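The Mat Under the Work

Printed fabric is finding a place on the metal bench, and the choice of pattern matters more than the choice of picture

A slatted aluminum worktable is a good thing to bolt equipment to and a poor thing to put small objects on. The slots take T-nuts, clamps and brackets at any point along their length, and the surface stays flat under load. A flat-bottomed box will stand on it well enough. A screw, a washer or a coin will drop into the nearest groove, and anything with small rubber feet may straddle a slot on one side and sit on a rib on the other.

The usual remedy is a cover. Shops have used cork, rubber sheet, cutting mats and offcuts of carpet, each with its own faults. Cork sheds. Rubber marks pale plastics. Cutting mats are stiff and rarely come in the size of the table. Over the past few years a fourth option has moved in from gaming and desk accessories: large fabric mats, printed edge to edge, sold in sizes that suit a full bench.

At Plunudham, a shared workshop with 18 benches, the first printed mat went down in October. By winter 9 of the benches had one. The patterns range from plain gray to maps, wood grain and reproductions of paintings, and the workshop's notes on them form the basis for most of what follows.

Fabric and flatness

The mats in common use are a woven or knitted polyester face, dye-printed, either alone or bonded to a thin foam or rubber backing. Backed mats lie flat within an hour of being unrolled. Unbacked fabric is lighter, washes more easily and folds into a drawer, but it creeps. Each time an item is pulled across it, the cloth moves slightly, and after a day's work the edges no longer follow the edges of the table.

A wavy edge is a matter of appearance until something stands on it. A scale is the clearest case. Kitchen scales with a single load cell depend on all their feet bearing evenly, and a fold of cloth under one foot is enough to disturb the reading of a light item. Plunudham's rule is to smooth the fabric outward from the center, set the scale down, zero it, and leave it where it is. If the scale has to be moved, it is zeroed again.

The rib pattern of the table can also be felt through thin fabric. A backing of 2 millimeters is enough to bridge the slots for most small devices. Without one, the scale should be turned so that its feet land on ribs, or stood on a rigid board.

What the print does

Much of the advice on bench surfaces recommends a neutral color, and for inspection work this remains sound. Color judgment suffers on a bright ground, and fine wire is easier to follow on plain gray than on anything printed.

For general work the case is less clear. A painted pattern has no straight lines and few flat areas, so stains and scuffs take longer to show. It also divides the bench without tape.

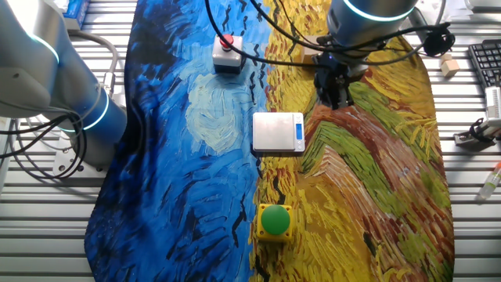 A mat in the manner of Van Gogh, with swirling blues on one half and the yellows, greens and browns of a wheat field on the other, gives the user two zones and a seam between them. Items can be assigned to a side. A note that reads "red button on the blue, green button on the yellow" can be followed by someone who has never worked at that bench, and it survives the loss of a masking tape label.

Contrast needs some thought. A red-capped push button stands out well against navy and cobalt. The same button placed on a passage of rust red and brown would be harder to pick out at a glance. A glossy green mushroom button on a yellow base reads clearly by its dome, while the base itself loses some of its outline against golden yellow and ochre. Silver is visible nearly anywhere, and a brushed metal scale can sit across the seam without being lost on either half. A glowing blue display is legible on any background, as it supplies its own light.

The practical test is to stand at the far end of the bench, look away, look back, and see which item takes longest to find. That item should change sides.

Spacing the controls

Push buttons are made to be struck, and a mushroom head in particular invites the flat of the hand. A loose housing on cloth will slide if the stroke comes in at an angle. On bare aluminum it slides farther, but it slides predictably. On fabric it tends to take the cloth along, and whatever else is standing on the cloth moves as well.

Two measures deal with this. The first is distance. Plunudham keeps roughly 30 centimeters between a button and a scale on the same mat where the bench allows it, so that a knock at one does not ruffle the fabric under the other. The second is fixing. Double-sided tape holds a plastic housing to polyester for a few weeks and peels away without damage if it is removed slowly. Hook-and-loop dots last longer, provided the hook side is on the housing and the face of the mat has enough nap to catch. Smooth dye-printed cloth often does not.

A layout in one line, running from the back of the bench to the front, is easy to reach and easy to restore after cleaning. Its weakness is that the rear item can only be reached over the others. A slight stagger solves the problem at no cost in space.

Edges and cables

Most mats are bought a little smaller than the table, and this is the right choice. A strip of exposed slots along the sides leaves room for mounting plates, clamps and brackets, all of which should be bolted directly to metal. Fabric trapped under a plate compresses unevenly and works loose with vibration, and the bolt has to be tightened again later.

The exposed strip is also the proper route for cables. A bundle laid across cloth lifts it at the edges and leaves a ridge. Run along the bare aluminum, it can be tied down at the slots at regular intervals, with enough slack for any part that moves.

Trimming is possible with sharp shears. Stultmont, which prints bench mats to order, leaves the edges of its unbacked cloth uncut past the print and recommends heat sealing after trimming. Konau supplies a stitched border, which resists fraying but adds a raised line around the perimeter. The Triantafyllou mats are backed and die-cut, and they are the only ones of the three that Plunudham has not had to trim or re-seal.

Care

Unbacked polyester can be machine washed cold and hung to dry. Tumble drying shrinks it by a small amount, usually more in one direction than the other, and the print distorts with it. Backed mats should be wiped with a damp cloth and mild soap, then left flat until dry on both faces. Moisture held between foam and aluminum leaves a dull gray bloom on the metal that does not wipe off.

Solder and hot glue are the main causes of permanent damage. Polyester melts on contact with either, leaving a hard spot that will tip a small item set on top of it. Benches used for soldering at Plunudham keep a silicone pad over the mat, and the pad is stored on a hook at the end of the table when it is not in use.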